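2025-08-29

Visit to the Lirura demonstration hall, open day for partner organizations. Arrived shortly after the doors opened and signed in at the front desk on behalf of Delel. Badge issued, coat left at reception. The printed program listed two talks in the morning and the demonstration tables in the afternoon.

The opening talk concerned the garment handling project, which Lirura carries out jointly with Uchida. The speaker set out the plan for the year: 300 folding demonstrations by hand-held gripper, of which the first 100 are to be reviewed before September. Shirts come first, then towels, then trousers. The question of knitwear was raised from the floor and was answered at length. Soft collars remain difficult, and the project has set aside a separate group of trials for them.

The second talk, given by Stellora, dealt with the layout of work tables and the training of operators. I found it less useful for our purposes. The slides are to be sent to all registered guests. Lunch was served in the side room and ran late.

In the afternoon guests were divided into groups of 7 and taken to the tables in turn. Our group was asked to stand back from the table edge and to hold questions until the operator had set the tool down. This was observed, with one exception. The operator explained that the two fingers are closed by hand and that the pads are replaced when the ridges wear down. The replacement interval was not stated, and I have made a note to ask.

Guests were then invited to try the tool. My own attempt at a sleeve was slow. The grip is lighter than expected, but the wrist tires quickly, and the fabric is easily taken up in two layers when only one is wanted. The staff were patient and offered a second turn, which I accepted.

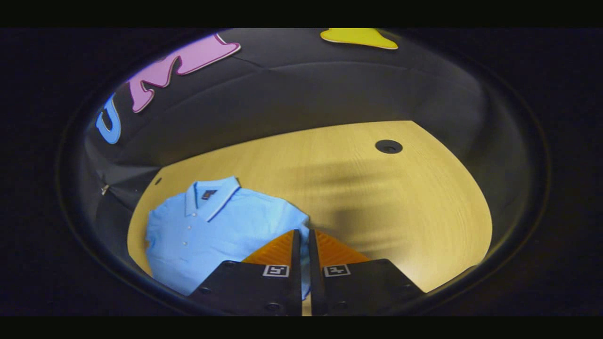 *Garment table, afternoon session. Light blue polo shirt, folded, at the left finger of the gripper.*

Closing remarks were brief. Lirura proposes a follow-up meeting in September, at which Delel would be asked to state whether it wishes to supply garments for the later trials. I gave no commitment and undertook to report internally first.

To do: write to Lirura regarding pad replacement and operator hours; request the Stellora slides if they have not arrived; return the visitor badge, which came home with me in my coat pocket.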